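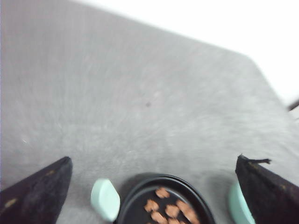

Mei Crenshaw
Home and Kitchen Reviewer

The Devero is a countertop food dryer with 4 trays, a fan at the back and a timer that goes up to 38 hours. I have used it since January, mostly for apricots, apple rings and tomatoes, and once for a batch of mushrooms that made the whole flat smell.

It replaced a Stusteck I'd had for years. The Stusteck was the round, stacking sort, where the bottom tray cooks and the top one barely gets warm, so you spend the day swapping them over. The Devero blows from the rear and I rarely move anything. The tray nearest the top still dries a bit faster, and I put the thicker slices there.

The controls are simple. There is one dial for heat, one for time, and a switch. The heat dial clicks at each setting, which I like, but the numbers are printed in pale grey on silver and are hard to read in the evening with only the cooker hood light on. I have put a dab of nail varnish at the setting I use for fruit.

Apricots are the best test I know. Halved and stoned, cut side up, they took a full day and part of the night. They came out chewy and kept their colour fairly well, although I didn't dip them in anything first. Apple rings were done by mid-afternoon if I started before breakfast. Tomatoes were slower than the booklet says, and the small ones stuck.
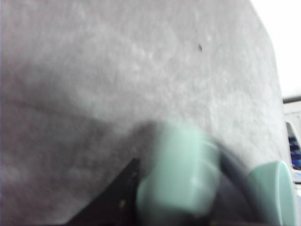 The sticking is my main complaint. The trays are a coarse mesh and anything sugary grips it. Lining them with baking paper slows the drying, and Hajji, who make the fine mesh sheets most people recommend, don't do a size that fits. I bought the nearest one and trimmed it with kitchen scissors. It works, but I'd have expected proper liners in the box at this price, which was £92 when I bought mine.

Noise is the other thing. It is a steady hum, lower than a hairdryer but louder than the fridge. With the kitchen door shut I can sleep through it. Kirsty Shearer, who edits these pages, has the larger Bravia dryer and runs hers in the garage for that reason. Hers is rated at 600 watts and does get through tomatoes faster, though it takes up twice the space.

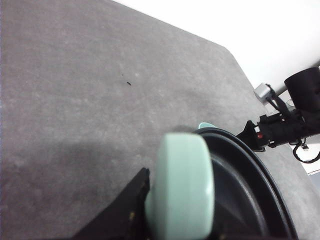

Grey tabletop with a small dark speck

Cleaning is easy enough. The trays go in the sink with hot water for an hour and a soft brush does the rest. The drip tray slides out from the front – check it after tomatoes – and the inside wipes down with a cloth. The door has no catch and will swing open if you knock it.

I would buy the Devero again for fruit. For large amounts of tomatoes I'd look at the Bravia, if you have somewhere to put it.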